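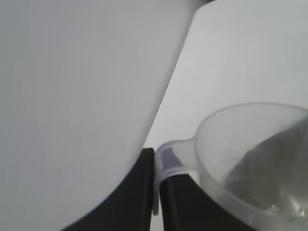 Gratine scoop and pour recordings
Data card, revised 4 November 2020

Summary

Gratine is a set of recordings of a robot arm handling dry ingredients with plastic scoops and open containers. It was collected in the portioning room at Ovport, a dry goods packer, during a trial of an arm set up by Hevatix. The set holds 300 episodes. Each has a wrist view, a fixed view of the table and the joint positions of the arm.

This card is written by the person who looked after the recordings on the Ovport side. I was asked to keep it short and positive. It is short.

Why it was collected

Portioning is the dullest job in the building and it is hard on the wrists. A person on the bench fills, levels and tips a scoop up to 2,000 times in a shift. The case for the arm was that it would take over the tipping and leave people free for "higher value tasks", a phrase that appeared on every slide and was never followed by a list of tasks.

I am not against the arm. Sore wrists are real, and several people on the bench would hand over the scoop tomorrow. My quarrel is with claims that the recordings don't support, and with the habit of treating a clean table and a patient operator as if they were a working shift.

What is in an episode

The arm starts with a scoop or cup in or near the gripper and a larger container within reach. The written instruction is one line, such as "pour the contents into the bowl". Each episode is meant to cover one transfer. Some stop early, and those have been kept and marked as incomplete.

The materials are dry and pourable: grains, granules and the like. There are no liquids, no sticky products and no flour. Anyone who has worked the bench will tell you that flour is where the day goes wrong, so please don't read good results here as results for flour.

How it was collected

The arm was driven by hand, by people from the portioning bench who had been given 45 minutes of training. Hevatix calls them demonstrators. On the rota they stayed down as packers, at the packers' rate, and I think that should be said in the same document that thanks them for their skill.

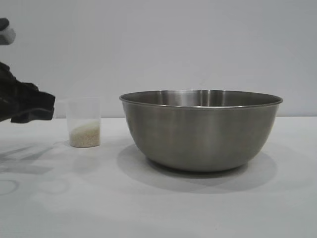
Containers were put back by hand between episodes, and so were spills. That work is not in the recordings and is not in the timings. On the floor it would be somebody's job, and so far it is not in anybody's job description - a point raised in September and still waiting for an answer.

Known problems

Clear plastic against a pale background is hard to pick out in the fixed view. Rims and handles can all but vanish, so hand-drawn outlines of the clear cups should be treated as a best guess.

The wrist view sits very close to whatever is being handled. Large containers can fill much of the picture and go soft, which makes it a poor guide to how far away they are.

Neither view can see to the bottom of a deep bowl from the side. The "transfer complete" label was given by the demonstrator at the time and has not been checked by weight. Do not use it to claim portion accuracy.

The table was kept much tidier than a real bench. There are no labels to stick, no half-open sacks, and no colleague leaning across to borrow the scales.

What we would rather you didn't do

Please don't use the episode lengths to set targets for people. The first draft of the Bajwa report did this, putting the arm's best runs next to an ordinary afternoon on the bench, and it took 4 meetings to get the chart removed. The demonstrators agreed to be recorded to train the arm. They did not agree to be timed.

Please don't cite the set as proof that the bench can be staffed with fewer people. It contains no full shifts, no changeovers and no cleaning down.

Suitable uses

Learning short scooping and pouring movements. Comparing wrist and fixed views of the same action. Testing methods for finding transparent objects. Showing managers what one transfer looks like before they sign for a second arm.

Access and changes

Requests go through the Ovport site office. Demonstrators can ask for their own episodes to be withdrawn at any time, without giving a reason, and the count in the summary will be changed to match. Corrections to labels are welcome, especially from people who have done the job by hand.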